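Section 5: Setting Up a Critique Circle

Use this section once your workshop space exists and at least two writers have accepted your invitation. If the space still shows as Draft, go back to Section 4 and publish it first.

You need a host account in Prikideo. Co-hosts can carry out every step except step 3, where only the host can change the reading order.

1. Open your workshop space and select Circles from the left menu.

2. Select New Circle. Type a name your writers will recognize, such as the day you meet or the kind of work you share. The name can be changed later.

3. Choose a reading order. Rotating moves each writer up one place after every meeting. Fixed keeps the order you set by hand.

4. Set the page limit for each submission. The default is 18 pages, double spaced. Poetry circles can switch to a line limit, up to 200 lines.

Note: Changing the limit does not affect pieces that are already uploaded. Writers who go over the new limit will see a yellow flag the next time they open their draft.

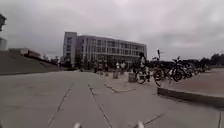

5. Set the submission deadline. Prikideo closes uploads at midnight in the host's time zone. Late pieces go into the Holding folder, and you can release them from there one at a time.

6. Select Save Circle. Invitations go out as soon as you save.

Caution: Deleting a circle also deletes every margin comment in it. Export the comments first (see "Saving comments" below). Deleted comments can't be recovered.

Adding prompts
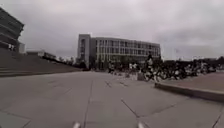

Tonantzin Villalobos
Documentation Editor, Prikideo

Each circle can have its own prompt list. Writers see the current prompt at the top of the page when they start a new piece, and they can hide it.

1. Open the circle and select Prompts.

2. Select Add Prompt and type or paste your text. A prompt can be up to 304 characters long, including spaces.

3. Pick a start date. Leave the end date blank if you want the prompt to stay up until you replace it.

4. To use a prompt deck, select Import and choose the deck file. The Brundov and Purnmont decks are already loaded under Shared Decks.

Note: Imported prompts arrive in the order they have in the deck. Drag them to rearrange. Prompts longer than the limit are skipped, and their titles are listed in the import report.

Saving comments

1. Open the circle and select Comments, then Export.

2. Choose By Writer or By Piece. By Writer makes one file for each person in the circle.

3. Select Include Replies if you want the full thread under each comment. Leave it off for a shorter file.

4. Select Download. Large circles may take a few minutes. You can close the window and pick up the file later from your Downloads tab.
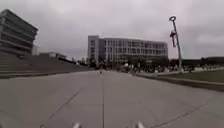 Fig. 5-3. Plaza and building under an overcast sky.

Caution: Exported files show writers' full names even if the circle uses pen names. Check with your group before you pass a file to anyone outside it.

If a writer can't see the circle

Check that the invitation went to the same email address the writer uses to sign in. If it did, remove the writer from the Members list, save, and add them again. Any drafts they have already uploaded will stay in place.

Continue to Section 6 to schedule your first reading.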